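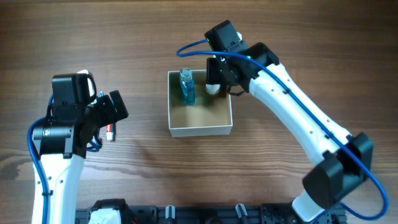
Teleop demos: how do you keep two arms from fighting over one box?

I'm recording demos for a packing task by remote control – small toiletries into a shallow white box, one item at a time. In the shot the bottle is in its corner, the left gripper has the toothpaste tube, and the right one is hovering by the bottle. My trouble is that I never know what to do with the right arm while the left one is placing! Sometimes I park it, sometimes I leave it over the box, and the policy I trained on 30 episodes just dithers. Do I need more demos or better ones?

Posted Wednesday, December 11, 2024

3 answers

Better ones first. I had the same dithering in October and it was me, I was doing the task a different way every time. Pick one habit for the idle arm (I pull mine back over the table, well clear of the box walls) and do it in every single episode. Then move the box a bit between takes so it doesn't memorize one spot. I threw out 8 of my messy ones and it got better right away.

more data. we did 1000 at Skarkbridge and it was fine

Agree with the first answer mostly. One more thing – watch your pauses. If you stop to think with the tube in the air, it learns to stop there too. I practice the run a few times with recording off, and I trim the dead time at the start. Do you have a wrist view, or only the one from above?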